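Praltholm trial, week 4: the split invoices

Tuesday was given over almost entirely to the invoices, so this post is too. Readers who want the opening statements will find them in the earlier notes.

The charge against the former head of works is that he steered the drainage contract to Skerkix and was paid for it through a second company, Gerkow. He denies both parts. The prosecution has to prove the steering and the payment separately, and then a link between them. So far it has spent most of its time on the steering.

The town's purchasing rules set a ceiling for orders that can be placed without a tender. Above it, the works office must ask for three written bids. The court was shown 12 orders to Skerkix, every one below the ceiling, all for the same stretch of pipe and all signed by the same person. Added together they would have needed a full tender. The defence accepts the arithmetic. Its case is that the work was found to be needed bit by bit as the road was opened up, and that splitting an order is only a breach if the full extent was known at the start.

That makes the site survey the document to watch. It runs to 280 pages and was finished before the first order went out. The prosecutor took the witness to the summary table, which lists the whole stretch as needing replacement. Counsel for the defence, Kidus Gudeta, asked whether the witness had any record of his client opening the file. She had not. The town's system logs who receives a document but keeps no record of who reads it. I expect to hear that point again in closing.

The afternoon was shorter. An accountant went through a payment of 1,560 from Gerkow to an account held by the defendant's brother. The invoice behind it says "advice" and gives no hours and no rate. The judge asked whether invoices of that kind were usual for Gerkow. The accountant said he had only been given the one year of books and could not say. The prosecution was told to produce the earlier years or explain why it cannot.

A correction to last week's post: I wrote that the Rana contract formed part of the charges. It does not. It was admitted as background, to show how a tender was normally run in the same office, and the judge has said she will not treat it as evidence of wrongdoing. Thanks to the two readers who wrote in.

The court sits again at 10 with the clerk who typed up the orders. 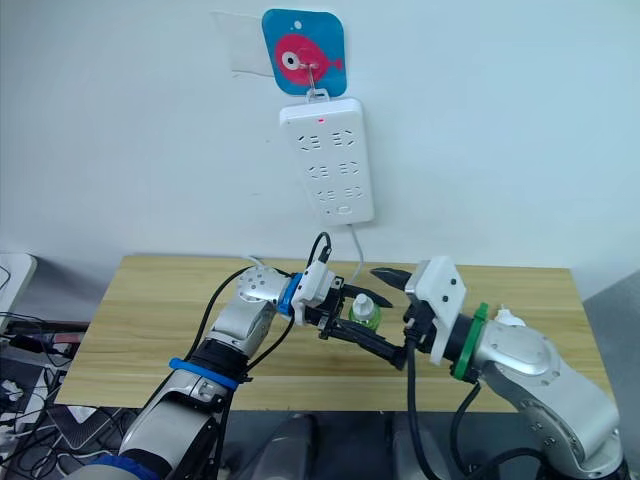

Conall Cronin

Notes from the public gallery, usually posted the same evening. Corrections are welcome by email and are made in the next post.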